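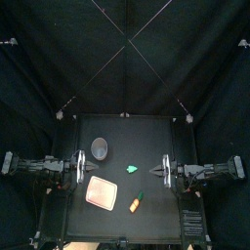
I have been reading political biographies in bed for two months now, and my wrists would like a word with the publishers. The current one is the life of Floarea Costache, longtime mayor of Trurier, and it weighs about what a mayor weighs. I started it because my sister-in-law left it at our place after Easter and I felt bad for it. Nearly a hundred pages in, Costache hasn't been born yet. We've had the grandfather, the grandfather's mill, and a long dispute over the mill's drain. The council she eventually walks into sounds like two arms reaching at each other from opposite sides of a black table, with a plastic cup in between and neither one picking it up. I may be reading too much into that chapter. It was late.

Once she does show up, things improve. She's rude to a bishop by page 130. She loses her first election by 5 votes and demands a recount, which finds she lost by more. The author, one Rutkowska, clearly adores her and can't quite hide being annoyed with her too, and I trust a biographer more when I can hear the teeth grinding.

My complaint is with the middle. There's a stretch on the bus station contract that goes on for two chapters and quotes every letter anybody wrote, including one that just says the earlier letter was received. I like a footnote as much as the next person (more, going by the next person in my house, who asked me to stop reading them out loud). But I got to the end of the bus station and still couldn't tell you who paid for the roof.

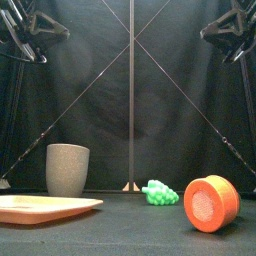

Filed under: Books, Mostly Unfinished

The other one on the nightstand is Dristness, a memoir by a speechwriter who spent a whole career putting words in other people's mouths and seems to have saved very few for himself. It's short. It has wide margins. He tells the story of the flooded campaign office twice, once as a comedy and once as the reason for his divorce, and I don't think he noticed.

I'd still hand it to a friend before the Costache, mostly because I could hand it to them with one hand.

Next up is the Vumik letters, which the library says I can have in July if the person ahead of me gives them back. The collection has 1000 pages and no index. I've put my name down anyway, and I bought one of those pillows with the little ledge on it.

Posted May 27, 2022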